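Reading the Grain: Notes for Week 2, Tabletops and Flat Work
These are my notes for the Saturday group, typed up because three of you asked and because my handwriting on the whiteboard is a crime.

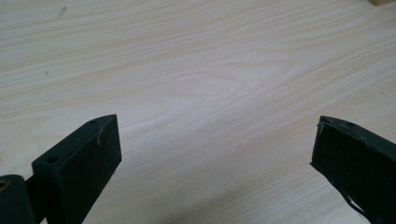
So, last week we got as far as how a log is cut, and I promised we'd get to the fun part: what the cut does to the pattern. If you missed it, borrow Rami Rawashdeh's notes, he drew all the diagrams much better than I did.

Start with the arches. When a board is flat-sawn (the saw goes straight through the log, slice after slice) you get nested curves up the middle of the face, one inside the other like a row of church windows. That's cathedral grain. Move out toward the sides and the lines calm down and run long and nearly parallel. I love this stuff! You can stand at a table waiting for the kettle and follow one line all the way across.

Straight lines over the whole face usually mean quarter-sawn or rift-sawn. Usually! Please don't bet your lunch on it.

Now, ash or oak? Pale tops get everybody. Both have open pores and both can show big bold arches, and once there's a whitish finish on top the color tells you next to nothing. On real oak, look for ray fleck, those little shiny ribbons on a quarter-sawn face, and for short dark dashes on a flat-sawn one. Ash doesn't show you much in the way of rays. If you still can't decide, write "ash or oak" in your log and move on, I'd much sooner read that than a confident guess.

Solid or veneer? Go to the edge. Get down at eye level and see whether the lines on the face carry on over the end. On a solid board they have to go somewhere. On veneer they stop dead, or there's a strip of edging with its own grain going its own way. Then look across the face for a repeat. Georges Nassar found the same knot 2 times on his desk at work and was a bit heartbroken about it. And printed laminate can fool you from a yard off, so use a hand lens and look for pores.

Small marks. Your log sheet has a column for these and last term most of you left it blank (Gyula Kerekes, I am looking at you). Smudges, specks, dull patches, put them all in. Say where it is, how long, which way it lies compared to the grain. Wipe once with a dry cloth. If it's still there, try a barely damp one, then dry it straight away. No scraping with a fingernail please, veneer can be thinner than you think.

About light: lamp low and off to one side, then walk around the table. Even overhead light is fine for seeing the figure but it hides dents. Sheen moves when you move and a stain doesn't.

For next time, pick one flat wooden surface at home and fill in a sheet for it. Trace the arches if there are any, baking paper works great. Maysoun Obeidat has spare lenses, and the sample boards are in room 206 if you want to practice on something that isn't your dinner table. Bring a soft pencil!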